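The Flodgate Sample

The reservoir at Flodgate was drawn down to its winter level in October, and the tester went up on the first morning it was safe to walk the apron. She carried a case of bottles, a thermometer and the book. The book had belonged to the previous tester and to the one before him.

Samples went to the bench at Cokenlow, where the reagents were kept.

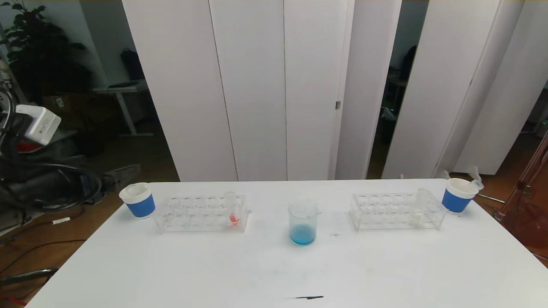
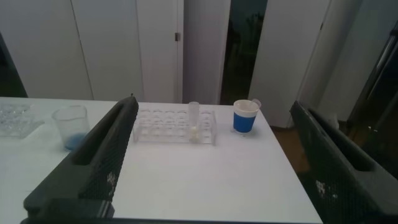
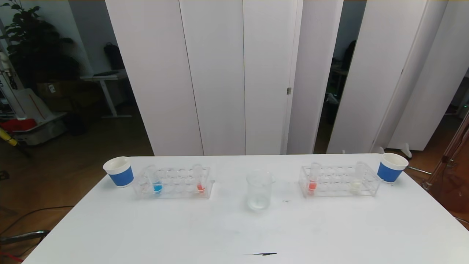
The white bench at Cokenlow. First and last views: racks, beaker and blue-banded cups.

Hardness, iron, chloride. The values were ordinary. She entered them in pencil, as the standing instructions required, and drove back up for the afternoon reading.

The gauge at the spillway was a Truvisik float type, accurate to 6 millimeters. It read high. She tapped the housing and it continued to read high. No rain had fallen for 12 days and both inlet valves were shut and tagged. She calculated the inflow needed to account for the rise and arrived at around 600 liters a minute, from no source on the drawings.

The book had a column headed "Kioko." She had always taken it for the name of a manufacturer. In every October on record the column held a single figure, 90, and in every other month a dash.

She walked the apron to its east end. At the foot of the wall, below the old village road, there was an iron hatch that the summer level covered completely. Its hinge had been greased. Water ran out from under the lip, clear and steady, and she held the thermometer in it for the full two minutes.

The mercury stopped at 90 — Fahrenheit, the old scale, the only one the thermometer had.

She wrote the figure in the column and filled one bottle. The label had a space for the source. She left it blank, as the others had, and closed the case.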